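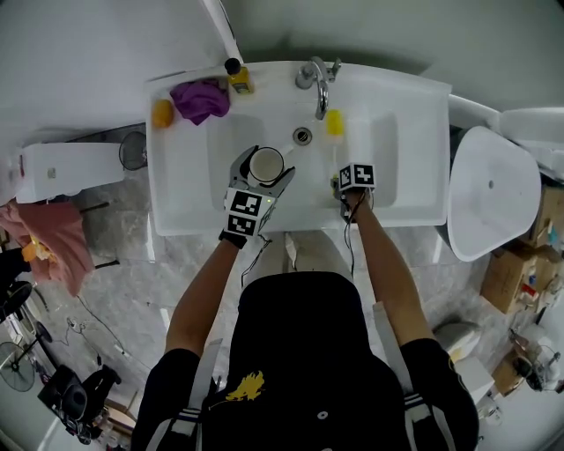
How to wash a mug in a washbasin

There are people with a double-drainer kitchen sink, a hot tap that behaves and a proper rack. This page is for the rest of us, who do the mugs in whatever basin the building provides. In my case that means a washroom basin on the first floor of a converted warehouse on the Restetlow estate, and before that a basin in a rented room in Crichton, where I learned most of the following by doing it badly.

It takes a few minutes. The method is for one mug, or two if you're feeling sociable. If you have a whole dinner service to do, find a kitchen.

What you need

A mug, dirty
Washing-up liquid, in a bottle with a pump if possible
A sponge for the mug
A different sponge for the basin
A cloth for drying
Somewhere clean to put the mug afterwards (see step 8, where most people come unstuck)

On the subject of the pump: a squeezy bottle needs one hand to squeeze and another to turn it upside down, or so it seems when you are holding a mug. A pump stays on the ledge and you press it. I refill mine from a big bottle of Alel lemon, mostly because the shop downstairs stocks it. Anything sold for dishes will do. Hand soap will not, unless you like your tea to taste of lavender until August.

On the subject of the two sponges: choose two colours, or cut a corner off one of them. Decide which is which on the day you buy them and write it on the wall if you have to. A yellow one and a slightly more orange yellow one are not different enough at eight in the morning.

Step 1. Clear the ledge

The flat bit behind the tap collects things. Move anything that isn't soap, sponge or cloth. A washbasin ledge is narrow and usually slopes towards the bowl, so whatever you leave there will join you in the water.

Step 2. Wash the basin first

Yes, before the mug. People wash their hands in it, and some of them have been mending bicycles. Pump of soap on the basin sponge, once round the bowl, once round the rim, a bit of attention to the drain, then rinse. Put that sponge away from the other one. Wash your own hands while you're there.

Step 3. Empty the mug

Tip out the dregs and run the tap. If there are coffee grounds or a teabag, these go in a bin. The waste pipe under a washbasin is a good deal thinner than you'd like, and I once spent a Monday morning with a bucket finding out what 40 teabags' worth of loose leaf looks like.

Step 4. Soak, if it needs it

Stand the mug in the bowl, opening upwards, a little to one side of the drain. Half fill it with warm water and give it one pump of soap. Off to one side matters: put it right over the drain and the water from the tap has nowhere to go, and a mug balanced on a plughole leans.

A fresh mug needs no soaking at all. Yesterday's needs five minutes. Anything older can have 20, and you might reflect on how it got like that.

Step 5. Scrub

Hold the mug low in the bowl with one hand and work the sponge with the other. Washbasins are hard and mugs are brittle, and the closer you keep the two together the less far there is to fall. I have lost one to the height of my own elbows.

Inside first, pushing the sponge right down and turning the mug round it. Then the rim, inside and out, which is the part your mouth meets and therefore the part everybody skips. Then the handle, including the underside. Then the base.

For tea stains, damp the inside, add a teaspoon of bicarbonate of soda and rub it round with a finger. White mugs show the most and clean up the best. My oldest one has Skarno printed underneath, a fact I only found out after the bicarb.

Step 6. Rinse

Basin taps tend to have a short spout that pours close to the back wall of the bowl, so tilt the mug and bring it in from the front. Don't knock it on the spout — chrome wins. Keep the flow gentle. A full blast into a round-bottomed mug comes straight back out at chest height, and you'll spend the rest of the morning looking as though you've had a fright.

Rinse until the water runs clear and the inside stops feeling slippery. Swirl, tip, and once more for luck.

Step 7. Squeeze out the sponge

Do it now. A sponge left lying in the bottom of the bowl will be sour by the weekend. Rinse it, wring it, and stand it on its edge on the ledge where air can get round it. Change it when it smells, not when it falls apart.

Step 8. Dry it and take it away

Dry the mug with the cloth straight off and carry it back to wherever mugs live. Do not leave it upside down on the ledge to drain. The ledge is where wet hands drip, and someone will knock it. If you must air-dry, take it back to your desk and stand it on a folded tea towel.

The cloth wants hanging up as well. Left in a heap it stays wet in the middle for days.

When it goes wrong

The basin drains slowly: hair, nearly always. A plastic drain strip from the hardware shop costs very little and what it brings up is unforgettable.

The mug still smells of coffee: bicarb again, left overnight with a splash of water.

The mug smells of soap: you used three pumps. Use one.

There is only cold water: it works, with more scrubbing and more complaint. Boil a kettle if you have one and use that for the soak.

The handle has come off: that's a pen pot now.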